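3.2 Setting out the counter

I should say up front that I came to this part of the study as a person who has run a coffee cart, and my opinions leak in. Hanneke Mertens, who read every draft, kept writing "how do you know?" in the margin, and she was mostly right to (I've kept the bits I could back up from my notes and labeled the rest as hunches).

The question for this section is a small one. When you have one table, a warmer, some baked goods and a handful of packaged snacks, what do you put where, and does the choice of holder matter as much as the choice of spot? We worked with 27 layouts in all, each drawn up on paper first and then built on a plain brownish tabletop. I gave myself 30 minutes per layout, and boy, did I use them! The pieces came from the same kit we describe in Section 2, and I'll keep calling the two main families of layout by the names they had in our notebooks, Wandodar (warm food leads) and Naciri (packaged food leads).

In a Wandodar layout the food warmer goes down first and everything else has to live with it. It's the bulkiest thing we own, it has a slanted glass front, and the controls are on the side, so you can't just shove a basket up against it and call it done. I like to leave a hand's width next to the knob. Baked goods in their wrappers go on the small rack behind, and the open holders, meaning the basket and the tray, wait on the free side until I've decided what goes in them.

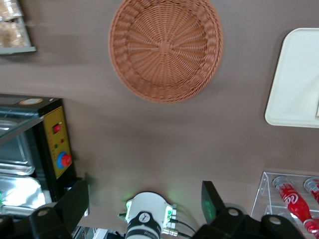

Figure 4. Warmer with its control panel, wrapped baked goods, and the wicker basket and off-white tray, both empty.

The basket gave me more trouble than I expected. It's round, and round things waste corners, so on paper it loses to the tray every time. Put it on the table, though, and it does something the tray doesn't, at least to my eye: it tells people "take one." I tried it near the back and I tried it up front, and I ended up liking it near the back, where the rim doesn't get in the way of anyone reaching for the tray. Hanneke prefers it up front. We never settled that, and both versions are in the Ivevitz appendix for anybody who wants to pick a side.

Naciri layouts are a different animal. You build them up from a clear stepped riser, and what you're really arguing about is which step a thing deserves.

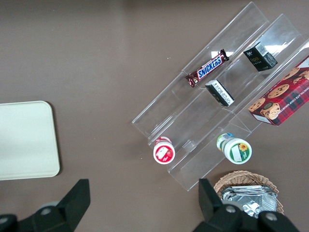 A candy bar such as a Snickers is easy, because people know the wrapper and will find it on the lowest step. Little dark boxes are harder. They're small, they look alike, and if you turn the barcode side out you've basically hidden them, so they need either height or some space to themselves. A big cookie box is the bully of the group! It wants the whole upper end of the riser, and its plaid pulls your eye away from whatever sits beside it. My notes on this run to 2 pages, mostly complaints.

I also tried setting the riser at a slant to the table edge instead of square to it. I went back and forth on this one, and the square version is still the one I'd set up at my own cart. The slanted layouts are listed separately in the Ivetwood table, along with the tray positions that went with them.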